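Seststead Short Courses: Buying Robots and Robot Software
Handout 6: Simulated homes as a service
Revised Saturday, November 18, 2023

Read before the session. Bring the price sheet from Handout 5, as we will need the column headed "Not included".

1. What is on offer

Otudico sells access to Sikder, a simulator for household robots. You send a model of your arm and gripper, choose a task, and Sikder runs it in rendered rooms and hands back recordings with a score. The rooms come from a library called Arum, which is licensed separately. The brochure puts the two names side by side on every page, and it is easy to come away thinking that one price covers both. It does not.

The figures we have been given:

Arum library: 259 rooms
Runs included in the basic plan: 3000
Trial period: 30 days
Manual: 127 pages, of which the part on contact and friction takes up two

I would start with that last line. Contact and friction decide whether a gripper that holds a cup on screen will hold one in a kitchen. Two pages is thin, and one of them is a diagram of the menu.

2. What "variety" means here

The sales talk leans heavily on variety. Every room in Arum can be given new surfaces, and the wall, floor and ceiling finishes are drawn from a shared pool. The argument is that a robot trained on enough odd combinations will stop caring what the wallpaper looks like and attend to the object. There is sense in this, and it is a respectable technique with a long history.

My trouble is with how it is counted. A room with its tiles changed is the same room. The door is where it was and so is the furniture, and a reach that was easy before is still easy. When you ask Otudico how many of the 259 are different floor plans, you are told that the number "depends on how you define different". Write that down and ask again.

There is also the matter of what the robot is looking at while it runs up your 3000. A run is charged from the moment it starts, whether or not the task object ever comes into view. With the hand open and empty and brown tile across most of the view, as below, the meter does not slow down.

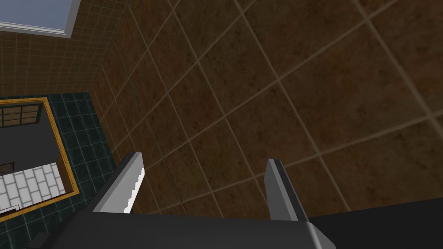

Surely a blank wall is useful too, came the objection when these notes were first used in October, because a real robot spends plenty of its time facing nothing much and has to cope. Fair. I have kept the point in, and would add only that you should know what share of your runs is spent that way before you pay for the next batch. Sikder does not report it. You can work it out from the recordings if you have a patient colleague and a free afternoon.

Look at the fingers as well. One has a row of white teeth and the other is smooth. If your own gripper has two matching pads, results from a hand like this tell you very little about yours, however good the score. Otudico will load your own model for a fee. Ask for the fee in writing, and ask whether the finger surfaces are carried over or replaced with a default. On our trial we asked twice and got two answers.

3. Scores

Sikder gives each run a single mark, pass or fail, and each batch a percentage. The percentage is what gets quoted in meetings. Before you quote one, find out:

What counts as a pass. In the trial settings, an object lifted clear of the surface passed, even if it was dropped a moment later. The setting can be changed. It is on the third tab.

What happens to runs that crash. Ours vanished from the total — neither pass nor fail — and this flatters the percentage.

Whether the rooms used for testing were kept apart from the rooms used for training. The manual says they "may be". You want "are".

I don't think anyone at Otudico is cheating. These are the defaults that a cheerful company picks when it wants customers to have a nice first week. You are under no duty to accept them.

4. Cluttered rooms

Things look more convincing with a two-armed robot in a furnished room. There is a bed, a long yellow cabinet with a grey box on top, a framed portrait, even a toy tank beyond the doorway. There is depth to the place and a fair amount to bump into. I was more impressed by rooms like this than by anything in the brochure, and said so on the feedback form.

Still, keep your buyer's hat on. Brown tile runs over the back wall and carries on across the ceiling, in what is plainly a bedroom. That may do no harm to the training. It does tell you that the finishes were not picked with bedrooms in mind, and you may fairly wonder whether the weights and friction values were picked with any more care. A picture cannot settle it. Ask for the values for one box, one pillow and one cabinet door, and compare them with the real things.

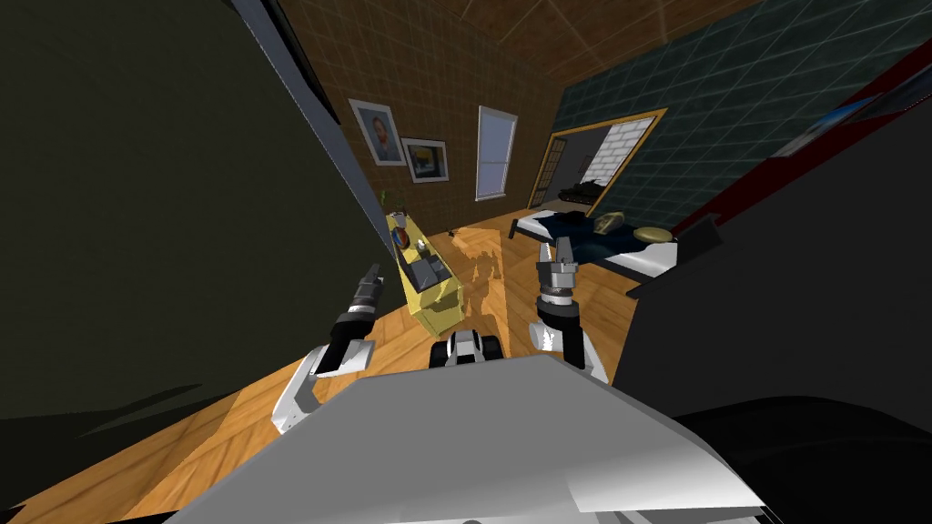

You are judging a training tool as if it were an estate agent's brochure, one comment on the course page ran, and a robot has no opinion about ceilings. The comment had several supporters and I agree with half of it. Looks are a poor test of a simulator, in both directions. A handsome room should not reassure you, and an ugly one should not put you off. My complaint is that looks are nearly all the trial lets you check. The physical settings are locked until you are on a paid plan.

5. Before the session

Work in pairs. Take the basic plan and write the letter you would send to Otudico before signing. One page. It should ask for:

the number of separate floor plans in Arum
the price of loading your own gripper, fingers included
the rule for crashed runs
access to the physical settings during the 30 days

Then write, on the back, the smallest real-world test that would change your mind about the product either way. A table, one arm and a bag of ordinary household objects will do. If your test needs more than a day to set up, make it smaller.

Bring both sides to the session. Handout 7 covers maintenance contracts and will be put out at the door.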